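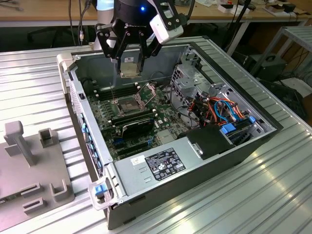 4. Recording Insertion Runs on the Desktop Tower

This section covers the CPU and heatsink tasks in the Drovitar study. It assumes the arm has been powered up and homed (section 2) and that both cameras have passed calibration (section 3). Cable tasks use a different start pose and are covered in section 5.

The study compares two ways of collecting training data for the same insertion policy. In the first, called "straight" runs, the operator teleoperates the whole task from pick to release. In the second, called "offset" runs, the recorder moves the gripper a small random distance away from the target just before contact, and the operator corrects from there. Both sets go into the same training code with the same settings. The only thing that should differ is the start of the final approach, so please keep everything else on the bench the same.

4.1 Before you start

You need:

The tower, side panel off
The CPU and the heatsink assigned to your session
The gray fixture plate
A grounded wrist strap
A session sheet with the run order

The run order is generated in advance and mixes straight and offset runs. Do not sort them. An early batch in May was recorded with all the straight runs first, and the operators had clearly improved by the time they got to the offset runs. Those files are kept in the archive under "practice" and are left out of training.

CAUTION: The contacts in an open CPU socket bend very easily. Keep fingers, sleeves and cables away from it. If the arm makes contact with the socket bed at any point, press the stop button and follow section 4.5.

4.2 Setting up the tower

1. Lay the tower on its side on the ribbed aluminum surface, open side up. The drive cage goes on the right and the power supply toward the front of the bench.

2. Push the tower against the two stops and tighten them by hand.

3. Set the fixture plate to the left of the tower.

4. Check that the drive cables stay inside the cage area on the right. A loop that hangs over the board will end up in the wrist view, and the policy picks up on it.

5. Open the Bellby panel on the recording computer and select Tower, then the task name (CPU or Heatsink).

6. Press Check View. The software overlays the reference outline of the case on the fixed camera image. Move the tower until the outline matches along the two long edges, then tighten the stops again.

Note: You do not have to match the loose parts in the case. Small clips, covers and cables are allowed to sit differently from one session to the next, and we want some of that variety in the data. The case itself has to match.

4.3 Recording a CPU run

The CPU task starts with the chip already in the gripper. Picking it up is recorded separately.

1. Release the retention lever and raise the retention frame fully. A frame that is only half open will catch the left finger on the way down.

2. Close the gripper on two opposite edges of the processor with the heat spreader facing up. Use the CPU force preset. Never grip across the top and bottom faces.

3. Look at the wrist view. The chip should be level between the fingers, and you should be able to see the open socket past it. If the chip is tilted, open the gripper over the soft tray and grip again.

4. Drive the arm to the start pose. Press Record and wait for the tone.

5. Approach the socket. Keep your speed steady and avoid stopping to think. If you need to stop for more than a couple of seconds, cancel the run and start over.

6. On an offset run, the screen border turns yellow and the gripper shifts by up to 8 mm at a safe height. Wait until the border turns gray, then correct and continue. Control is locked during the shift and that part is masked in training.

7. Lower the processor until it rests in the socket, open the gripper, and raise the arm straight up to the clear height. Do not press down on the chip. Press End, then mark the run Good, Poor or Failed.

8. Before the next run, compare the wrist view at the start pose with the saved view for the session. The processor sits a little below and to the right of the socket, and it may cover part of the lower memory slots. As long as the socket is in clear view, this is fine.
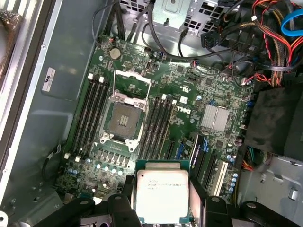

4.4 Recording a heatsink run

The steps are the same as for the CPU, with these changes:

1. Select the Heatsink force preset. The CPU preset is too weak and the part will slip.

2. Grip the heatsink by its sides and bring it over the socket area. Hold it just above the board and check the fixed camera view before going lower. The wrist camera has a poor view of the contact area once the heatsink is in the fingers — use the side view for height and the wrist view for rotation only.

3. Release at contact. Fasteners are not part of this task.

4. Thermal paste is not used in any run.

4.5 After a collision or a dropped part

1. Press the stop button and leave the gripper where it is.

2. Mark the run Failed. Failed runs are saved and are used to set the contact threshold.

3. Jog the arm up by hand control in 10 mm steps until it is clear of the case.

4. Inspect the socket with the magnifier. If any contact looks bent, tag the board and end the session. Report it to Chunhua Lu.

5. If the socket is fine, repeat Check View from section 4.2 before you record again.

4.6 What we have seen so far

With 80 runs of each type, the policy trained on offset runs completed the CPU placement more often than the one trained on straight runs. The gap was largest when the tower had been moved slightly between trials. With the tower in its reference position the two were close, and we would not claim a difference from the present data.

For the heatsink, offset runs gave no clear benefit. Kaiwen Cui's view is that the part tolerates enough error at contact that the extra corrections teach very little. Another possibility is that the wrist view is blocked for so much of the approach that the policy cannot use it either way. A test with the wrist camera turned off is planned — until it is done, keep recording both run types for both tasks.

Training files are exported from the Bellby panel with Export Session. Leave the run names as they are. The export takes several minutes, and the arm can be parked while it runs (section 2.6).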